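Clothes rack

A clothes rack is a freestanding or wall-mounted frame on which garments are hung, either to dry after washing or to be stored between wearings. It is one of the plainest pieces of household furniture and also one of the most widely shared, found in farm kitchens, city apartments, dress shops and theater dressing rooms alike. 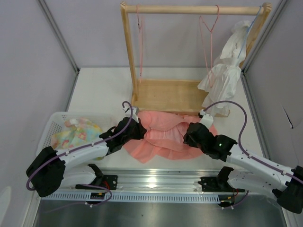

Names and meaning

The words "clothes rack" cover a good deal of ground, and people in different places may picture quite different objects when they hear them. In American homes the term can mean a folding frame with several bars for drying laundry, or a single rail at shoulder height for hangers. Shopkeepers more often say "garment rack" or "rolling rack," while older cookbooks and household guides prefer "clotheshorse" for the folding kind. A rack that hangs from the ceiling on a pulley is usually called an airer, and families who own one tend to be very fond of it.

In the river town of Worura the drying frame is known simply as "the ladder," from the time when a worn-out orchard ladder was leaned beside the stove and put to a second use. The name has stayed in everyday speech there long after the ladders themselves went for firewood.

History

People must have hung cloth over branches and poles for as long as they have had cloth to hang, and little of that long habit has left any trace. One of the earlier written mentions in the Steltlow district comes from a household list of 1502, which records "a frame for linens, with pegs" among the goods of a miller's home, between a bread trough and a pair of bellows. The list gives no size or price, and local historians still disagree, in a friendly way, about whether the pegs held the frame together or held the linens up.

Folding racks became common once turned dowels could be bought cheaply by the bundle. The joiners of Clukden were well known for them, and a surviving order book from one workshop there notes 234 racks sent out in a single season, most of them in beech. They were light enough to be carried to market on a person's back, several at a time, and were sold flat and tied with string.

The upright rack with one long rail came into homes by way of the clothing trade. Tailors and dressmakers needed to keep finished pieces from creasing, and a plain rail did the job better than a chest. As apartments grew smaller and closets fewer, the same rail moved into bedrooms, where it has been in and out of fashion ever since.

Materials and construction

Wood remains a favorite, partly for its looks and partly because it is gentle on fabric. Beech, pine and bamboo are all used. A wooden drying rack should have smooth, well-sanded bars, as a rough spot will catch on knitwear sooner or later, and generally on the piece one likes best. Metal racks carry more weight and take up less room for the same strength, though a cheap coating may chip over the years and leave rust marks on pale cloth.

The joints are where most racks give out. Screws loosen with repeated folding, and dowels shrink a little in heated rooms. A drop of wood glue in a loose socket, left overnight, will often give an old frame many more years of service.

Width matters more to daily use than height does. A rail of 40 inches holds one person's everyday wardrobe comfortably, provided that winter coats are kept somewhere else.

Use in drying

Clothes dry fastest on a rack when air can move on every side of them. Shirts and blouses are best spread out fully, with the sleeves free, and heavy items such as towels do well on the outer bars. Sweaters are a case apart – they stretch under their own weight when wet, and many households lay them flat across the top.

Indoor drying adds moisture to a room, so an open window or a fan is helpful, above all in the colder months. In Worura the first outdoor drying of the year falls in April, and racks are carried into the yards for a thorough scrub.

Regional forms

The Khúc rack, named for the hill valley where it is made, has two side frames of split bamboo joined by removable poles. The poles can be lifted out and threaded straight through the sleeves of a jacket, which then dries without pegs or hangers. The museum at Steltlow keeps 87 racks of various kinds, the Khúc type among them, and lets visitors fold and unfold several of the sturdier ones.

See also: Clothesline; Coat stand; Clothes hanger; Wardrobe

This article was last revised on December 11, 2021.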